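4. 모의 환경에서의 꽂기 작업과 현장 작업의 거리

앞 절에서 우리는 가정과 작업장의 잡일을 기계에 맡길 수 있는가라는 질문을 꽤 넓게 펼쳐 놓았다. 설거지한 그릇을 정리하는 일, 공구를 제자리에 거는 일, 부품을 칸에 꽂는 일은 사람의 눈에는 다 비슷하게 하찮아 보이지만, 막상 로봇 팔에 시켜 보면 난이도가 제각각이어서 한 줄로 세우기가 쉽지 않다. 이 절에서는 그 가운데 가장 소박한 축에 드는 일, 곧 블록 모양의 물체를 집어 세로로 난 칸에 세워 꽂는 일을 골라 조금 찬찬히 들여다보려고 한다. 독자께서 이렇게 단순한 작업에 한 절을 다 쓰느냐고 물으실지도 모르겠다. 우리도 연구를 시작할 무렵에는 그렇게 생각했고, 두 주면 끝날 줄 알았던 일이 해를 넘겼다.

4.1 작업의 구성

작업 환경은 전부 모의 환경으로 꾸몄다. 회색 작업판 위에 검은 거치대가 있고, 그 뒤에 화면이 달린 조작 패널이 서 있으며, 로봇 팔은 판 위의 블록을 집어 거치대의 빈 칸으로 옮긴다. 배치 자체는 Vurkico의 소형 부품 조립 라인에서 빌려 왔다. 그곳의 작업자들은 교대가 시작되면 모듈을 선반에 꽂고 패널을 확인한 뒤 다음 상자로 넘어가는데, 손이 익은 사람은 이 과정을 거의 쳐다보지도 않고 해낸다. 우리가 부러워한 것이 바로 그 무심함이었다.
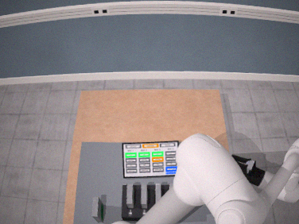 그림 4. 모의 작업 환경. 조작 패널과 거치대, 로봇 팔.

시험은 두 단계로 나누었다. 첫 단계에서는 물체를 매번 같은 자리에 같은 방향으로 두었고, 둘째 단계에서는 자리와 각도를 모두 흩뜨려 놓았다. 제어 정책은 Zoneck 구조를 바탕으로 하되, 접촉 구간에서만 별도의 보정기를 쓰도록 손을 보았다. 이 보정기는 공저자 Duván Cáceres가 지난 9월에 초안을 잡은 것으로, 손가락 쪽에서 계산되는 힘이 갑자기 커지면 밀어 넣기를 멈추고 살짝 물러났다가 다시 들어가게 한다. 사람이 뻑뻑한 서랍을 닫을 때 한 번 뺐다가 다시 미는 동작을 떠올리시면 된다.

시행은 모두 합쳐 3,159회였다. 한 번의 시행은 팔이 대기 자세에서 출발해 블록 하나를 집고, 옮기고, 꽂고, 손을 놓을 때까지로 정의하였다. 블록이 칸에 들어갔더라도 바닥까지 닿지 않았다면 실패로 적었다. 다소 박한 기준이라는 의견이 연구실 안에서도 있었지만, 반쯤 꽂힌 부품은 현장에서 꽂히지 않은 부품보다 더 골치 아프다는 작업자들의 말을 따랐다. 실제로 우리가 만난 한 조장은 빠진 것은 금방 눈에 띄는데 덜 들어간 것은 검사대에 가서야 드러난다며 한참을 하소연하셨다.

4.2 어디에서 어려워지는가

첫 단계의 결과는 길게 적을 것이 없다. 물체의 자세가 고정되어 있으면 정책은 같은 궤적을 되풀이하면 되고, 실패는 대부분 학습 초기에 몰려 있었다. 문제는 둘째 단계였다. 블록이 판 위에 비스듬히 누워 있으면 로봇은 우선 어느 면을 잡을지 정해야 하고, 잡은 다음에는 손목을 돌려 칸의 방향과 맞추어야 한다. 그런데 잡는 순간에 편한 자세와 꽂는 순간에 편한 자세는 같지 않은 경우가 많다. 사람은 손안에서 물건을 슬쩍 굴려 이 차이를 메우지만, 우리가 쓴 그리퍼로는 그럴 수가 없어서 처음 잡을 때 이미 마지막 동작까지 내다보아야 한다.

이 점을 확인하려고 실패한 시행을 하나씩 되돌려 보며 원인을 적었다. 가장 흔한 원인은 파지 각도가 어긋난 채 거치대에 접근하는 것이었고, 그다음은 옆 칸에 이미 꽂힌 블록을 건드리는 것이었다. 칸 사이의 간격이 좁으면 벌어진 손가락이 이웃한 블록에 닿기 쉬운데, 꽂을 때보다 놓고 빠져나올 때 더 자주 그랬다. 우리가 처음 설계한 보상 함수에는 손을 빼는 동작에 관한 항이 아예 없었다. 잘 꽂아 놓고도 나오면서 흐트러뜨리는 로봇을 여러 날 지켜본 뒤에야 그 항을 넣었으니, 이 부분은 우리의 불찰이라고 적어 두는 것이 옳겠다.

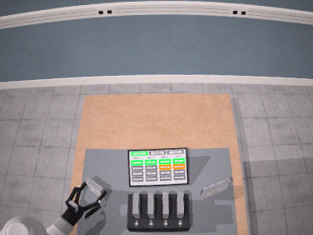 그림 5. 블록을 파지한 그리퍼와 거치대.

보정기를 쓴 조건과 쓰지 않은 조건의 차이는 접촉이 시작된 뒤에 뚜렷해졌다. 쓰지 않은 조건에서는 블록 모서리가 칸의 테두리에 걸리면 정책이 그대로 힘을 더 주는 경향이 있었고, 그러면 손가락 사이에서 블록이 미끄러졌다. 보정기를 쓰면 시간은 더 걸리지만 걸린 상태에서 빠져나오는 경우가 늘었다. 둘째 단계에서 한 번에 꽂지 못한 시행 가운데 39퍼센트 넘게가 다시 시도하여 성공하였다. 반가운 값이기는 하나, 나머지는 끝내 꽂지 못했다는 뜻이기도 하다.

4.3 현장과 가정에 대한 함의

그렇다면 기계는 이 일을 이제 할 수 있는가. 부품이 늘 같은 자세로 들어오는 라인이라면 우리는 조심스럽게 그렇다고 답하겠다. 그런 라인에는 사실 학습된 정책이 굳이 필요하지 않을 때도 많고, Tasex와 같은 고정 궤적 방식이 더 싸고 고치기도 쉽다. 부품이 상자째 쏟아져 들어오는 작업장이라면 답은 아직 아니라는 쪽에 가깝다. 곁에 사람이 있어 걸린 블록을 바로잡아 준다면 쓸 만하겠지만, 그 사람의 시간을 따로 셈에 넣어야 한다.

가정은 더 멀다. 식기 건조대에 접시를 세우는 일은 겉보기에 우리 작업과 닮았으나, 접시는 저마다 두께와 지름이 다르고 물기가 있으며 깨진다. Dissanayake 평가 절차를 가정용 과제에 맞추어 보려던 시도도 같은 곳에서 막혔다. 절차가 물체의 치수를 미리 안다고 가정하는데, 남의 집 찬장에서는 그 가정이 첫날부터 무너지기 때문이다. 또 하나, 모의 환경의 마찰 계수는 우리가 정한 값이다. 실제 칸의 안쪽 면은 쓸수록 닳고 먼지가 끼며, 그 변화를 어디까지 흉내 내야 충분한지 우리는 아직 모른다.

다음 절에서는 같은 정책을 실물 팔에 옮길 때 남겨 두어야 할 여유 간격을 다루고, 손을 빼는 동작에 준 가중치를 달리했을 때의 결과를 표로 싣는다.

교신: 본문 첫 쪽의 저자 주소 참조 | 최종 수정 2/14/22 | © 저자 일동. 무단 전재를 금합니다. | 맨 위로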